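Cleaning and sorting a wooden bench used for small plastic parts

Posted in: Workshop and Craft Room
2024-10-20
By: brullbridge_bench

I have a light wood workbench that gets used for all kinds of small plastic stuff. Toy vegetables, a leaf, ring-shaped parts, hand tools. It came secondhand from a shop in Plosport and I never put any finish on it, and I don't think the last owner did either. The planks run the long way and you can feel the grain with your hand.

Two things I need help with. First, the top has scuffs all over and some darker stains and water marks near the middle. I tried dish soap and a rag and the marks stayed put. I would like to get it cleaner without sanding the whole top down if I can avoid it.

Second, the small parts wander. I put the green ring down at one end and a day later it is under something else. I bought a set of 11 little bins and gave up on them after a week - too many lids.
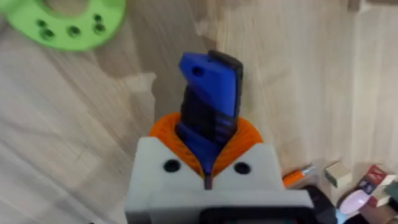 Green ring, top left corner.

The ring is the part I lose most, so if your answer only covers that one I'll still be glad to have it. I don't want to drill into the bench.

milura_mender

You won't get the water marks out with soap. They are down in the wood. On bare wood I do it like this:

Clear the top completely and wipe it with a barely damp cloth. Let it dry overnight.

Rub the marks with a gray scuff pad, going with the grain. Brush the dust off and look at it from a low angle with a lamp. If the marks are lighter but still there, take 400 grit paper on a flat block and go over the whole plank, end to end. If you only sand the spot you get a pale patch that looks worse than the stain did.

When you like how it looks, put on 2 thin coats of hardwax oil and wait a day between them. I use Chraibi clear because my hardware store has it. Any brand for tabletops should do. Lay the oily rags flat outside to dry, don't ball them up in the trash.

Dark stains are a different matter. If they are black and you keep metal tools on the bench, it could be iron, and then you need oxalic acid (wood bleach). Wear gloves and read the label. Try the scuff pad first.

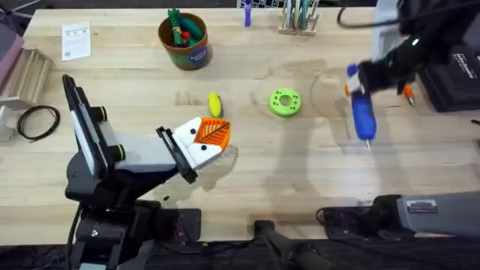
Re: keeping the small parts in one place

plosport_parts

I'd skip bins. Use one shallow tray with a raised edge and put it at the back of the bench. Everything small that isn't in your hand goes in the tray. The corn and the leaf can share it with no trouble, they are easy to tell apart.

For the ring, stand a short dowel up in a block of scrap wood and drop the ring over it through the middle. No drilling in the bench. Glue felt under the block so it doesn't add more scuffs. Mine is 7 inches tall, which is more than you need for one ring.

Tools with a pointed tip should get their own holder off to the side - a heavy mug works.

shelfandpeg

Just put a cutting mat over the stains. Did that years ago and never looked at them again.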